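Module 4 : Préhenseurs manuels instrumentés
Support de cours, séance 2 : évaluation d'un kit du commerce
Enseignante : Etelka Borbély. Travaux pratiques : Ernő Boros.

1. Objet de la séance

La séance porte sur le kit Jaltis, vendu par la société Prerell sous forme d'une paire de préhenseurs à main. On se place du côté de l'acheteur : un laboratoire veut enregistrer des démonstrations bimanuelles et doit décider si le kit convient, à quelles conditions et avec quelles réserves. Les principes de l'apprentissage par démonstration ont été vus en séance 1 et ne sont pas repris.

2. Composition de l'offre

Le fournisseur propose deux formules. La formule de base comprend les deux préhenseurs, les doigts rigides, les câbles et le logiciel d'acquisition. La formule étendue y ajoute un jeu de doigts souples, une mire d'étalonnage et un an d'assistance. Les doigts sont considérés comme des consommables et ne sont pas couverts par la garantie. Le logiciel exporte les trajectoires dans un format ouvert ; l'outil de segmentation, Trusora, fait l'objet d'une licence séparée, à renouveler tous les ans. Ce poste est souvent oublié dans les devis.

3. Caractéristiques à vérifier

Course d'ouverture. La fiche du fournisseur annonce 53 mm. La mesure se fait au pied à coulisse, entre les faces internes des doigts, en trois points : base, milieu, extrémité. Un écart entre base et extrémité signale un défaut de parallélisme.

Jeu à la fermeture. On ferme les doigts sur une cale de 2 mm et on relève la valeur lue par le logiciel. Répéter 9 fois, sans réétalonner entre deux essais. Reporter la moyenne et l'étendue.

Synchronisation. Les deux préhenseurs possèdent chacun leur horloge. Le décalage se mesure en choquant les deux boîtiers l'un contre l'autre en début et en fin d'enregistrement, puis en comparant les pics d'accélération. Le seuil retenu dans ce cours est de 22 ms. Au-delà, les séquences bimanuelles ne sont pas exploitables sans recalage.

Fatigue de l'opérateur. Critère rarement chiffré par les fournisseurs. On notera la durée au bout de laquelle l'opérateur demande une pause, ainsi que la main concernée.

4. Choix des tâches d'essai

Une tâche d'essai doit solliciter la caractéristique que l'on veut juger. Empiler des cubes renseigne peu sur un préhenseur à doigts rigides : les faces sont planes, les tolérances larges. On préférera des objets courants, dont au moins un comporte une partie déformable.

La tâche de référence du module est le branchement d'une fiche sur une multiprise. Elle se décompose ainsi :

a) approche et saisie du corps de la fiche ;
b) maintien de la multiprise par le second préhenseur ;
c) orientation de la fiche et alignement des broches ;
d) insertion ;
e) ouverture des doigts et retrait.

La multiprise n'est jamais raccordée au secteur. Cette consigne vaut aussi pour les essais à vide et pour les démonstrations.

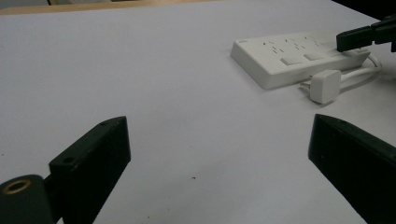 La phase c) est la plus discriminante. L'effort transmis par le câble tend à faire pivoter la fiche entre les doigts, et une face de serrage lisse ne s'y oppose que par frottement. L'opérateur compense par réflexe en serrant davantage, ce qui fausse la mesure d'ouverture si les doigts fléchissent. Il faut donc relever séparément l'ouverture à la saisie et l'ouverture juste avant insertion.

La phase b) met en évidence un autre point : l'encombrement. Deux préhenseurs travaillant côte à côte se gênent dès que les prises visées sont proches l'une de l'autre. Tout contact entre les deux outils est noté dans la colonne « Incidents », même s'il n'a pas interrompu l'essai.

5. Comparaison avec l'offre concurrente

Le kit Karakaya couvre le même usage. Il est plus lourd, sa course est plus grande et l'horloge est commune aux deux mains. Le format d'export est en revanche propriétaire. Pour un laboratoire disposant déjà d'une chaîne de traitement, ce dernier critère pèse en général plus que la masse.

6. Travail demandé

Par binôme, remplir la grille d'évaluation pour le kit Jaltis et rédiger un avis d'achat d'une page. L'avis précise la formule recommandée, le nombre de jeux de doigts de rechange et les essais de réception à exiger du fournisseur. Les valeurs brutes sont jointes en annexe, unités comprises. Remise à Ernő Boros avant fin janvier.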